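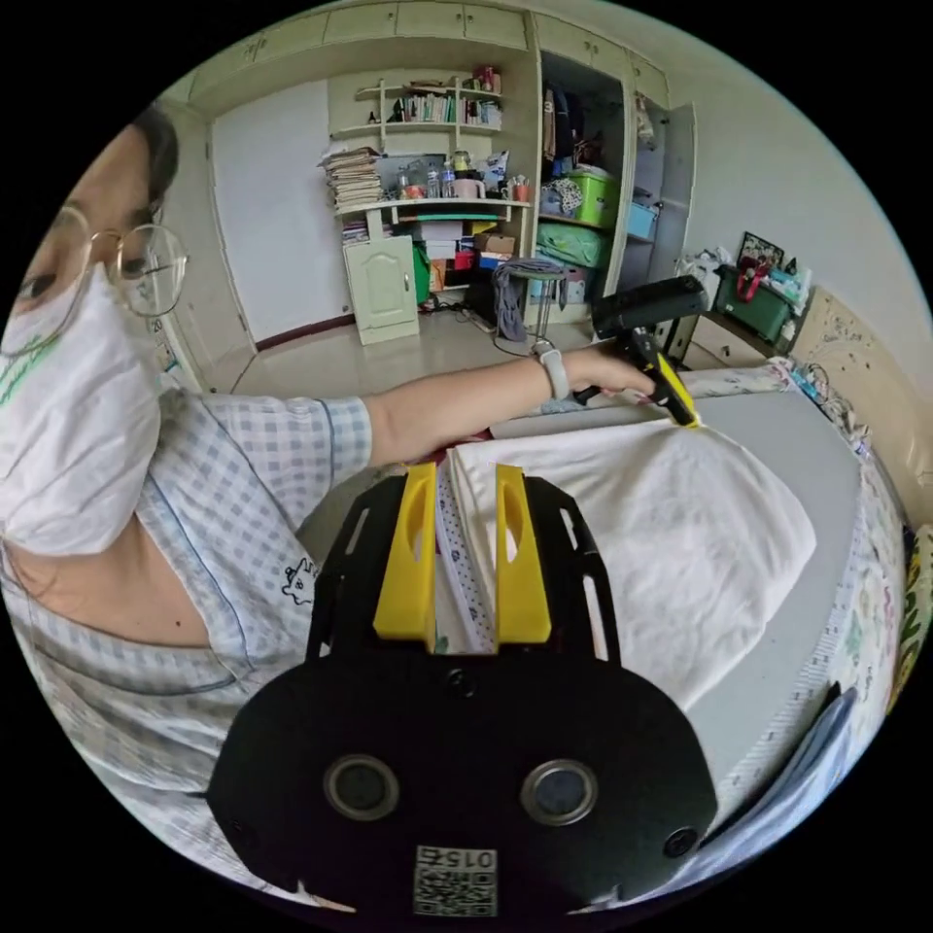 Pillows gone yellow and lumpy, can they be saved?

Posted in Laundry & Linens, July

catby_lane

Moved into a furnished rental in Mundon last month and the place came with a pile of pillows. Tags say polyester fill, one says feather. They smell kind of stale and two have yellow patches right through to the ticking. Don't want to buy all new if I don't have to, a decent one at the store here is not cheap.

Washer is a top loader with the pole in the middle. Dryer is small. Can I just throw them in? Hot or cold? And how do people get the lumps out after, last time I tried this (different pillow, years ago) it came out like a sack of potatoes and I threw it away.

Also is there any point doing the yellow ones or is that permanant.

bulo_laundry

Yes you can, mostly. Did ours last weekend.

Before you start — fold each one in half and let go. If it springs back, wash it. If it just lies there, it's done, no amount of washing will fix it. Saves you a lot of trouble. Works for the feather one too, give it a fluff first.

What I do:

1. Take off the case and the zip cover if there is one. Wash those seperately, they can go hotter. Check seams on the pillow for holes. Feather one especially. A small hole turns into a washer full of feathers, ask me how I know.

2. Yellow patches. Dab with dish soap and warm water, leave it 8 minutes or so while you do something else. Peroxide on the worst bits if the ticking is white. Blot with a folded white cloth, don't scrub.

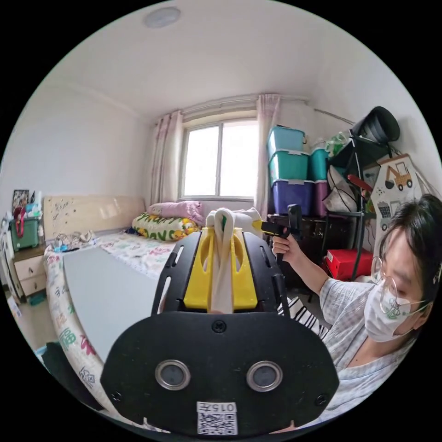 3. Load 2 at a time, standing up on end, one each side of the pole. One on its own throws the drum off and it walks across the floor. Half the detergent you'd normally use. No softener.

4. Warm, gentle cycle. Extra rinse. Then another extra rinse, soap left inside is what makes them stiff.

5. Spin again before the dryer. Press on it with a towel, if the towel gets wet spin it again.

6. Dry on low with a couple of clean tennis balls. Stop every half hour, take them out, pull the lumps apart by hand, flip, back in. Takes forever. Feather goes on no heat or the lowest you have, and expect it to take most of the day.

Don't put them on the bed until the middle is dry. Squeeze hard and smell it. Damp in the middle = mildew in a week.

Yellow won't come out all the way, it's sweat and it's old. Mine went from tan to sort of cream. Under a case who cares.

haugland_p

just buy new ones

133 in my building and every one of us shares the same four dryers so no way am i drying a pillow for 3 hours

mundon_mel

Above is good advice except I'd skip the top loader if yours has the pole. It wraps them round and tears the seams. Laundromat with a big front loader, done in one go. Bring your own tennis balls.

If you do go warm, 110 degrees is plenty for polyester. Check the tag first though, foam ones can't go in at all. They fall to bits. Spot clean and air those.

And get zip covers for after. Wash the cover every month, you hardly ever have to do the pillow.

Related
Towels smell musty even after washing
How often to wash a comforter
Getting sunscreen out of white sheets
Top loader shaking on spin

We use cookies to keep you signed in and remember your settings. Accept / Manage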